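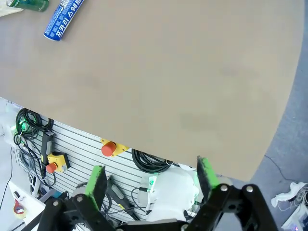

Tidy-desk rule at Navcombe leaves one table nearly bare

The long-running argument over the shared tables at Navcombe has ended, for the moment, in favor of the people who like to see a tabletop.

Since October, anything left on a shared table at the end of the day has gone into a bin by the stairs. Owners can come and get it back, provided they are willing to be seen going through the bin. The rule was written by Ga-eun Won, who runs the second floor and who, according to several people on it, had been patient for a very long time.

"I asked nicely for 2 years," Won said. "I put up a sign. Someone put a mug on the sign."

The rule fits on half a page. Drinks are allowed during the day. Paperwork is allowed if its owner is sitting at it. Food in an open container is allowed until 2 in the afternoon, a time that was argued over at length and satisfied no one on either side. Chargers, umbrellas, conference tote bags and what the notice calls "items of uncertain status" are not allowed at all.

The bin took in 80 things in its opening month. Won keeps a list, which she will read aloud if asked and has been known to read aloud if not. It includes 11 water bottles, a bicycle bell, half of a stapler and a single dress shoe that has yet to be claimed, although there are theories.

The big beige-gray table has been the showpiece of the whole effort. Last week its population had shrunk to one corner, where a blue can labeled 포카리 스웨트 (Pocari Sweat, to those who skipped the Korean) lay on its side near a green bottle. The rest was open tabletop, apart from a few faint smudges. The rule does not mention smudges. Won said it might.

The can raised a question of its own, namely whether a thing lying down counts as left behind or merely resting. The notice has nothing on the subject. Won takes the view that a drink standing up has an owner and a drink lying down has a past.

Opinion elsewhere in the building is mixed. Tedon, the design firm across the hall, has asked for a copy of the notice and is said to be rewriting it in a nicer typeface. Echeverri, the small publisher downstairs, has declined to take part. A note taped to its door explains that its piles are in an order, and that visitors should not attempt to work out which.

There has also been some leakage. Windowsills, which the rule forgot, have filled up nicely. So has the top of the refrigerator, now home to three umbrellas and a fern. One regular on the second floor said he had not thrown away a single thing and had simply learned to reach higher.

Won is aware of the windowsills. A revised notice is being drafted and should go up before the end of the month, on a wall this time, well away from any mugs.

Unclaimed things will be held for two more weeks and then offered to Ollent, the thrift store on the corner, which has agreed to take everything except the stapler. The bin can be visited during office hours. The owner of the shoe is asked to bring the other one as proof.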